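Eltcombe Hillclimb

The Eltcombe Hillclimb is a motorsport event for cars and three-wheelers, run every summer on a closed public road between Eltcombe village and the quarry gate at Dranham. Course length 800 meters. Single cars, standing start, against the clock. It is the second round of the Borkowska Cup, a regional series of 5 rounds.

Course

Start line is beside the old weighbridge. Short straight, then Chapel Left, a medium-speed bend with a drain cover on the inside that upsets stiffly sprung cars. Then the Steps – three quick changes of direction between stone walls – and a long pull up to Grundach Hairpin, named after the sawmill that used to stand there. Most of the time is won or lost at the hairpin exit. The finish is on a slight crest and drivers brake uphill into the quarry road, where cars are held until the whole batch has run.

The surface was relaid once, top half only. Lower half is older and coarser and gives better grip in the wet. The join comes just before the hairpin braking point and can be felt in the steering.

Format

Two practice runs in the morning, two timed runs after lunch. Best single timed run counts, not the total. Cars go up in batches by class, slowest class first, and come back down in convoy behind a course car. If rain stops the second timed runs part way through, first-run times stand for everyone. This rule has been argued over more than any other, mostly by people in the late classes.

Entry is capped at 32. Reserves may practice but only start if a place opens up before lunch.

Classes

Road cars are split by engine size and must arrive on the tires they will use. Modified saloons run next, then sports cars, then single-seaters. Three-wheelers have had there own class from the beginning and usually draw the biggest crowd at Chapel Left. Electric cars were first let in as a demonstration and now run in the road car classes, with a separate award.

History

The hill was first used for a motorcycle trial, and cars were added later as a supporting event. The motorcycles left after a dispute over straw bales and the cars stayed. For its first few years the climb was unofficial as far as the series was concerned, no points given. It joined the Borkowska Cup when the round at the Dranham airfield sprint was dropped.

Kenneth Samonte won the first points-paying edition in a home-built single-seater with a motorcycle engine. He came back with the same car the following year and lost by a very small margin, after running wide at the hairpin on his first timed run and then having his second washed out. The car is still seen at the event, differently painted and in other hands.

The finish line was moved downhill at one point to lengthen the braking area. Times from before and after the move are kept in separate lists, so the hill has two outright records, and sources dont always say which one they mean.

Scoring

Points go to the top finishers in each class, plus a bonus for the fastest run of the day. Ties are settled on the second-best timed run. Entries open in February, series regulars get first call.

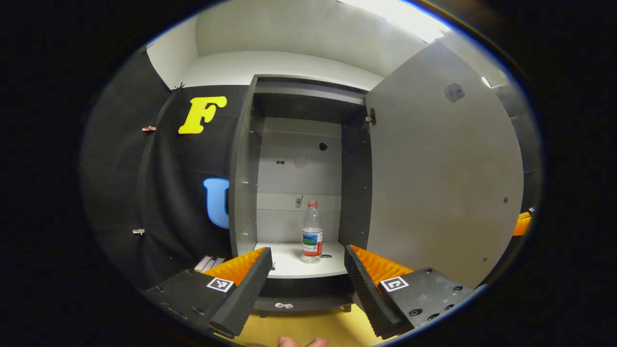 Samonte's second run wasn't washed out, it was only delayed, and he went up on a damp road and was slower. The rain rule came in the year after that. Worth fixing in the History section, and the Format section should probably say when the rule started too.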